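Toaster oven vs. big oven for sourdough, small kitchen
Jekotside Home Bakers > Bread & Dough

plondel_crumbs
So we moved into a rental over in Jekotside in October and the big oven runs hot on the left and basically cold on the right. My loaves look like two different breads glued together. Landlord says it's "within normal." Has anyone given up and gone to a countertop oven for bread? I only bake for two of us, so small loaves are fine.

ryeordie
Don't do it. I tried for a whole winter and everything burned on top before the middle was done. The element is just too close. Get a pizza stone for the big oven and turn the loaf halfway.

plondel_crumbs
I do turn it! It just burns on the other side too lol

butterknife133
Gotta disagree with ryeordie. Small loaves do great if you tent them with foil for the first part. I use a mini loaf pan, 100 grams of starter, rack as low as it goes. My kitchen doesn't heat up in July either, and that alone sold me.

ryeordie
Foil tent = pale sad crust. Sorry. I stand by it.

butterknife133
You take the foil OFF for the last bit, come on

oatmeal_938
I'm somewhere in the middle on this. For sandwich bread and rolls I never turn on the big one anymore, but for a real round loaf with ears I still want the Dutch oven, and that won't fit in anything on my counter. Mine's a plain cream Toshiba with one wire rack and I've been pretty happy with it.

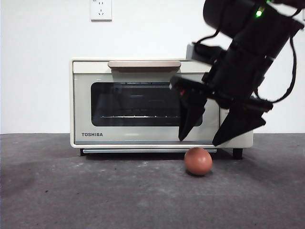

Rolls are where it really shines, I get 6 in a small pan and they come out even if I leave a little room between them. Oh, and buy a cheap oven thermometer before you spend money on anything else! My dial was off by almost 25 degrees and I blamed my flour for months.

ryeordie
OK the thermometer thing I agree with 100%

plondel_crumbs
Ordering a thermometer tonight. If the big one's as bad as I think, I'm sending the landlord the numbers. butterknife, what size is your mini pan?

butterknife133
I'll measure it when I get home, it was my aunt's and there's nothing stamped on it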